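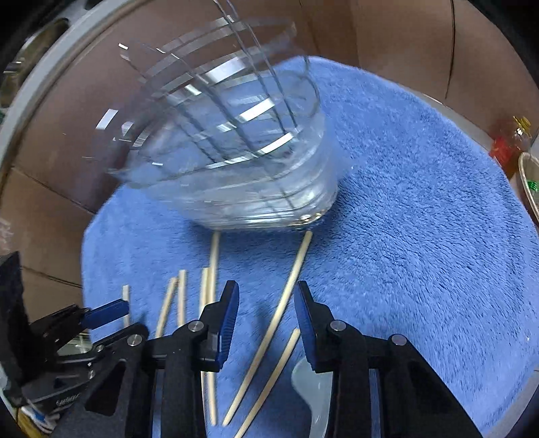
Kids Science - Skin and Soap

What Is Hand Cream Made Of?

By Emília Hájek
July 28, 2020

Maybe your grandmother has a tube of hand cream in her bag. Maybe there is a jar in your bathroom, and you are allowed to use a little of it in winter, when your knuckles get red and rough. It is white, it is soft, and after a few minutes it seems to be gone. Where did it go? And what was it in the first place?

To answer this we must start with your skin.

Your skin is a wall

The top part of your skin is very thin, but it is made of many layers. The cells in the highest layers are flat and dead. This sounds a little sad, but they do a good job. You can think of them as bricks in a wall. Between the bricks there are fats, and the fats work like the cement. They hold the bricks together and they keep the water inside you.

Yes, there is water in your skin! Even the dry top layers hold some. When the air is cold, or when you wash your hands many times with soap, a part of the fats between the bricks goes away. Then the water can escape into the air more easily. The bricks become stiff, their edges lift up, and your hand feels rough. If it gets very dry it can crack, and this hurts.

Oil and water do not like each other

A cream has two main parts, and they are oil and water. Here we have a problem. If you pour oil into a glass of water, the oil swims on the top. You can stir it as fast as you want, and for a moment you will see many small drops. Then you wait, and the drops find each other again and make one layer.

So how can a cream be so smooth? The makers of cream use a helper, and the helper has a long name: emulsifier. You say it like this: ee-MUL-si-fy-er. An emulsifier has one end that likes water and one end that likes oil. It stands between them and holds on to both, like a child who holds hands with two friends who are having a fight.

With this helper the oil stays in very small drops, and the drops stay spread in the water. Such a mixture is called an emulsion. Milk is an emulsion too, and so is mayonnaise. In mayonnaise the helper comes from egg yolk.

Why is cream white?

The oil may be yellow or have no color, and the water has no color. The cream is still white, and the reason is light. When light goes into the cream, it hits one small drop, then another, then another, and it is sent in all directions. When all the colors of light come back to your eye mixed together, you see white. Snow and clouds are white for almost the same reason.

What else is inside?

Look at the back of a tube and you will find a long list. The thing there is the most of comes first, and very often this is water. (On some lists it is written "aqua", the Latin word for water.) After it you may find glycerin. Glycerin is a thick, clear liquid that holds on to water, so it helps your skin to stay soft.

Then come the oils, butters and waxes. Shea butter comes from the nuts of an African tree. Beeswax is made by bees. They lie on your skin like a thin coat and slow down the water that wants to escape.

There is also something called a preservative. Small living things such as mold and bacteria like to grow where there is water, and a cream has a lot of it. The preservative stops them. At the end of the list there is often perfume. Perfume does not make your hands softer, it is there only for your nose, and some people get an itch from it. For them it is better to buy a cream without smell.

So where does the cream go?

A part of the water in the cream flies away into the air. This is called evaporation, and it is the same thing that happens to a puddle in the sun. Another part goes into the top layers of your skin. The oils stay mostly on the surface and between the highest bricks. They are still there, but the layer is so thin that you do not see it. Press your finger on a window after you put on cream - you will find a greasy mark.

Try it yourself

You need 2 small jars with lids, water, cooking oil and a drop of dish soap. Ask a grown-up before you begin.

Fill both jars halfway with water and pour a little oil on top. Put the soap in only one of them. Close the lids well, shake the jars and put them on the table. Now look at them from time to time. In which jar does the oil come back to the top first? Dish soap is a helper with two ends, just like the one in the cream. Do not put this mixture on your hands as a cream, it would make them more dry.

A few words to remember

Emulsion: a mixture of small drops of one liquid in another liquid.
Emulsifier: the helper that keeps the drops apart.
Preservative: something that stops mold and bacteria from growing.
Evaporation: when a liquid turns into a gas and goes into the air.

Next time I will write about lip balm, which has almost no water in it at all.

Last updated in October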